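3.2 Internal layout and the order of removal

The desktop computers in our sample came from two office clearances handled by the Faltis reuse center. Of the 422 units logged at intake, most were business desktops of the mid-size tower type, with a side panel that comes off without tools. We describe the inside of these machines in some detail here, as the layout has a direct effect on how long each part takes to reach and on what tends to get damaged along the way.

Once the side panel is off, the parts a reuse center cares about fall into a few groups. The motherboard takes up the largest area and carries the processor and the memory. The power supply is fixed to the chassis and feeds everything else through cables of different lengths. The drives sit in a cage of their own, usually near the front. The wiring between these groups was the main thing that differed from one unit to the next. In some machines it had been tied back against the chassis wall. In others it crossed the board at whatever height the last person to work on it had left it.

Loose wiring matters most for the memory. Workers at the center are asked to take out the memory modules early, as they are light, easy to sell and easy to lose. When a cable lies across the slots, the worker has to hold it back with one hand and open the latches with the other. Hashemi (2019) reported the same difficulty for laptop docking stations and suggested that cables be unplugged at the board before anything else is touched. We followed that order in the second half of the study. Figure 4 shows a chassis of the carrier type, with the drive still mounted. 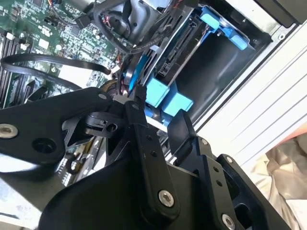 Figure 4. Interior of a desktop chassis with the hard disk drive in a blue plastic carrier. The motherboard is at upper left, with a looped cable partly covering the memory slots.

Drive mounting fell into two types. In the first, the drive is screwed straight into a metal cage, and the screws on the far side can only be reached by removing a second panel or the whole cage. In the second, the drive is held in a plastic carrier that slides into the cage and is released by squeezing or lifting tabs. Carriers are often molded in a bright color, blue in the chassis of Figure 4, so that the parts meant to be handled stand out from the black cage and the green board. Workers who were new to the bench found the colored parts quickly and needed little instruction.

Carriers had their own faults. The tabs on older units had become brittle, and 35 of the carriers in the sample had at least one cracked or missing tab when the unit was opened. A cracked tab does not stop the drive from coming out, but the carrier can no longer be resold with the chassis. We also found that workers sometimes pulled on the carrier with the data cable still connected. The strain falls on the plastic edge of the connector, and once that edge has snapped the drive goes to shredding whatever its condition otherwise.

For the timed trials we therefore fixed the order as follows: data and power cables at the drive, then the drive with its carrier, then any remaining cables at the board, then memory. The power supply was left until last. Its cable bundle is stiff and heavy, and in many units it runs down past the board toward the drives, so removing it early means threading the whole bundle out between parts that are still in place. Elsie McAlister timed all trials from the moment the side panel was set down.

Empty bays were recorded as well. An unused bay beside the drive gives the fingers room to get behind the carrier, and we expected this to shorten removal. The effect was small for carriers and larger for screwed drives, as reported in Section 4.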